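Ticket: Vendor payment audit export — duplicate rows, missing approvals
Opened 25/11/2019
Status: open, waiting on Clasano
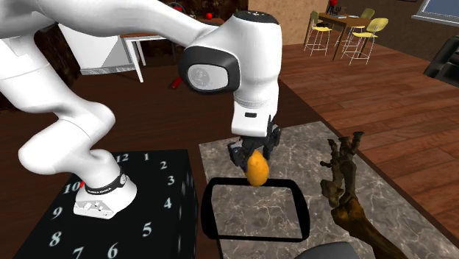 Simulated arm, gripper closed on a potato-shaped object.

Reported by the Trultdale procurement oversight office. Export of flagged contracts shows 1,033 rows. Review screen shows 700. Same filter, same login. Needs fixing before the file goes to the prosecutor's office.

Log

09:10 — Reran export. Same count. Cleared cache, no change.

09:40 — Sorted by contract number. Lots of repeats, nearly all Moradi supply contracts. Looks like any contract with an amended price gets written out again for each amendment. Screen only shows the latest.

10:25 — Turned off "include amendments". Count now matches the screen. But 38 contracts have a blank approver field. Approver is there if you open the record by hand. Not good, thats the column the investigators asked for.

11:15 — Checked the blanks. All signed off in the old Brutby system before the June move. Approver names came across as attached notes, export doesnt read notes.

11:50 — Tried the full-record export instead. Stops at 100 rows, no error message. Tried twice.

13:30 — Called Clasano. They say the row cap is a setting on their side, will lift it today. No answer yet on the notes problem.

14:20 — Cap still on. Chased.

15:05 — Workaround for now: send the short export plus PDF printouts of the blank ones. Do NOT type approver names into the spreadsheet. Has to match the system or the defense will pick at it.

15:40 — Printouts started. Original export kept in the case folder, read only, dont overwrite.

Still to do: row cap, notes field, recieve written confirmation from Clasano that no records were changed during the move.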